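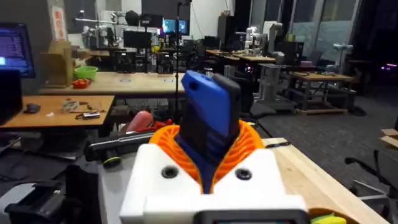
Terça, quase onze da noite, escrevo isto depressa porque amanhã entro às sete e se não escrevo hoje já não escrevo. Várias pessoas perguntaram nos comentários como estava a correr a coisa dos braços na Faltotcombe. Está a correr. Mais ou menos. Depende de a quem se pergunta e a que horas do turno.

Para quem chegou agora: trabalho na triagem de devoluções. Chega o caixote, abre-se, vê-se o que é, separa-se, regista-se, passa-se ao seguinte. Ferramentas, carregadores, peças soltas, cabos sem dono, muita coisa sem caixa e sem papel. Fiz isto oito anos à mão e tenho os dois pulsos a prová-lo. Em abril a empresa assinou com a Skisar e a partir daí passámos a ter braços a fazer uma parte do trabalho e nós a fazer... o resto. O "resto" é que ainda ninguém definiu bem.

Primeiro os números, que sei que vão pedir. O objectivo por turno, por pessoa, era 114 peças antes. Agora são 142, mas contam-se as do braço que estiver a nosso cargo. No papel é mais fácil. Há dias em que é mesmo, chego às quatro da tarde com aquilo feito e ainda arrumo a bancada. E há dias em que o braço embirra com uma peça escorregadia, pára, pede ajuda, volta a parar, e eu passo a manhã a correr atrás dele. Nesses dias o quadro diz 96 ou assim e o quadro não tem coluna para explicações.

O que mudou no corpo: menos dores. Tenho de ser justo. Já não pego no peso todo, já não rodo o pulso o dia inteiro, a minha mulher reparou antes de mim que deixei de dormir com a ligadura. Isto vale muito e quem diz que não vale nunca passou oito horas a tirar berbequins de caixotes.

O que mudou na cabeça: mais cansaço, e de outro tipo. Antes punha o rádio e as mãos trabalhavam sozinhas. Agora estou sempre à espera que alguma coisa corra mal. Olhar para uma máquina a trabalhar cansa de uma maneira que não sei explicar, saio de lá com os olhos a arder e com a sensação de não ter feito nada. Um colega da tarde diz que é como ensinar um filho a conduzir, o pé direito sempre a carregar num travão que não existe. É isso.

Depois há a parte de ensinar. Para o braço aprender uma peça nova alguém tem de lhe mostrar, e esse alguém somos nós. Pega-se, pousa-se, volta-se a pegar, muda-se a posição, pega-se outra vez. Coisas compridas e direitas, vai bem. Coisas moles, cabos, sacos, é um castigo. Já fizemos mais de 1.000 repetições só com cabos e ainda se atrapalha. Ao princípio achei graça, confesso. Depois comecei a pensar no que estava a fazer. Aquele jeito de apanhar a coisa pelo lado certo, de perceber logo para onde ela vai tombar, demorei anos a ganhar. Estou a passá-lo a uma máquina e na folha de vencimento não apareceu linha nenhuma para isso.

Levantei a questão na reunião. Resposta: "está previsto no novo perfil de funções". Perguntei onde estava o novo perfil de funções. Está em elaboração. Pronto.

A Marinescu, que é a firma que veio fazer a formação, foi melhor do que eu esperava. Gente paciente. Sentaram-se connosco, ouviram, mudaram coisas. Um exemplo pequeno: a paragem estava pensada para quem tem um metro e oitenta e metade do turno tem de se esticar para lá chegar. Queixámo-nos e em dois dias estava mais baixa. Também puseram os avisos em português, que vinham todos em inglês e havia pessoas a carregar em "ok" sem saber ao quê. Se me perguntassem o que aconselho a quem vai passar pelo mesmo, é isto, queixem-se cedo, enquanto a formação ainda lá está. Depois de irem embora é um formulário e esperar.

Despedimentos, que é a pergunta que todos fazem e que pouca gente faz em voz alta. Até agora, nenhum. Mas não renovaram dois contratos a prazo e uma pessoa que se reformou não foi substituida. Na Faltside, que é o outro armazém do grupo, dizem que foi igual: não sai ninguém, simplesmente deixa de entrar. Os mais novos perceberam logo. Os que estão há mais tempo, como eu, percebem mas fazem contas aos anos que faltam.

Coisas boas, para não ser só lamúria. Duas colegas que nunca tinham mexido em nada disto são agora as melhores a acertar os braços, os técnicos ligam-lhes a elas. Uma está a tirar um curso à noite. O barulho é menor. Já não há aquela competição parva de quem faz mais peças, ou há menos. E o braço não se importa de fazer as pilhas e os transformadores, que era a parte que todos empurrávamos uns para os outros.

Coisas más: o intervalo da manhã encolheu. Nada oficial. Só que se o braço está a meio de uma série uma pessoa fica mais um bocadinho, e mais um bocadinho, e quando se vê já não há tempo para o café. Ando a tentar que isto fique escrito, que se pare a máquina à hora do intervalo e acabou. Um botão. Não parece pedir muito.

Fico-me por aqui que já estou a escrever torto. Sobre os pulsos, para quem perguntou por mensagem: fui ao médico da empresa, não fui operado, faço os exercicios de manhã, com a bola. Na próxima conto como ficou a história do intervalo, há reunião marcada para o fim do mês e desta vez levo as coisas por escrito.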